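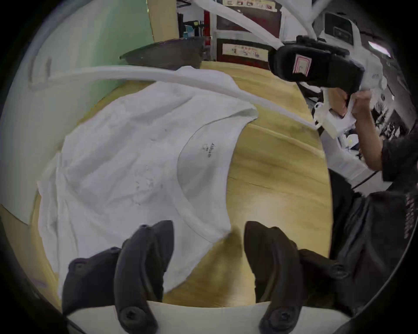 4. Clapping in the gaps

4.1 What counts as a gap

The printed programme treats a movement break as a fact of nature. The slow movement ends, there is white space on the page, and the finale begins. In the hall the matter is less settled. Some players lower their arms and look at the floor, which most audiences understand. Some keep the bow in the air for so long that the air seems to become part of the piece. A few retune, and one pianist at Tandlow adjusted the stool after every movement in a way that looked to several listeners very like getting up to bow. We counted a gap wherever the score had a double bar and the players did not go straight on. Movements marked to follow without a break were left out, even when the audience had other ideas.

On this definition the 38 concerts gave us 154 gaps. Talks from the stage, late seating and the replacement of a broken string were coded separately, the last under "other", where it was joined by a fire alarm test and a very long sneeze.

4.2 Who starts

Applause of some kind was heard in 87 of the gaps. The figure surprised the promoters at Clivcombe, who had told us that "our people know when to clap". It surprised us less, having sat among their people. Much of this applause was small. A typical case began with two or three pairs of hands in the side seats, spread to the row in front and died as the news got about that it was not wanted. We call this a retracted clap. A full clap, by our rule, reached both sides of the aisle and lasted long enough for at least one player to acknowledge it, usually with the smile given to a dog that has brought in the wrong shoe.

The usual account is that newcomers clap between movements because they do not know better, and regulars keep quiet because they do. Our notes support half of this. Newcomers, so far as we could identify them from the slips handed in at the door, rarely started anything. They watched the regulars closely, and several wrote that they had waited to see what other people did even at the end of the concert. The clapping was more often begun by people who came often and sat near the side. When asked, they gave reasons ranging from "it was very good" to a short history of concert manners in Vienna, and one respondent supplied a reading list.

Loud, fast first movements drew the most clapping, as any composer who wrote one might have hoped. Slow movements drew the least, and the coughing that followed them has been dealt with, at greater length than we intended, in section 3.

4.3 The notice

At the Motaung recital room the management had placed a line at the foot of the programme asking the audience to "reserve applause until the end of each work". We had expected it to reduce clapping. It did so in string quartets and failed completely in song recitals, where listeners could not agree on what a work was. Was it the song, the group of songs, or everything before the interval? In one recital all three views were held firmly in different parts of the room, and the singer, who had clearly met this before, settled it by drinking some water.

The notice had a second effect that we did not plan to study. It gave disapproval something to stand on. Shushing, which was rare in the other halls, was heard at Motaung in more than one concert, and was on each occasion louder than the clap it was meant to correct.

4.4 Dress

An earlier reader of this paper suggested that informal dress might go with informal clapping. We took this up without enthusiasm. Observers noted the general level of dress on a scale running from jacket and tie to plain casual wear, with a white short-sleeved T-shirt as the marker for the casual end. The scale worked poorly. In winter everyone at Tandlow kept their coats on, the heating there being a matter of tradition, and an observer cannot grade what is under a coat. In the warmer months the casual end filled up and the clapping did not change in any way we could find. We report the result for completeness and do not plan to go on with it.

4.5 Measuring loudness

Clap level was taken with the Ovex recorder described in section 2, fixed to the rear rail and left running from the opening of the doors. It does what is asked of it, provided that it is asked only for level. It cannot tell approval from relief. At Clivcombe the loudest reading in the whole April series came after a new work for solo viola, and the comment slips make it plain that several listeners were applauding the fact that it had stopped. Others admired it very much. Their clapping went into the same column.

We had hoped to compare retracted and full claps by their rise time, meaning how quickly the sound reached its highest point. The two kinds overlap too much for this to be of use. A full clap and a retracted clap start in much the same way, and what separates them is whether the people in the middle join in. On this the people in the middle were not forthcoming.

4.6 Limits

All the halls were small, and the audiences were mostly drawn from people who would go to a chamber concert on a wet afternoon. Nothing above should be carried over to opera, where they clap the scenery. Observers were told to keep their own hands still in every gap, and on the whole they did, although the notes for one Haydn finale break off in the middle of a word and resume in different ink.

The coding sheets were closed on 2017-08-08. Slips received by post after that date have been read but not counted, including a long one on the subject of sweet wrappers, to which we return in section 5.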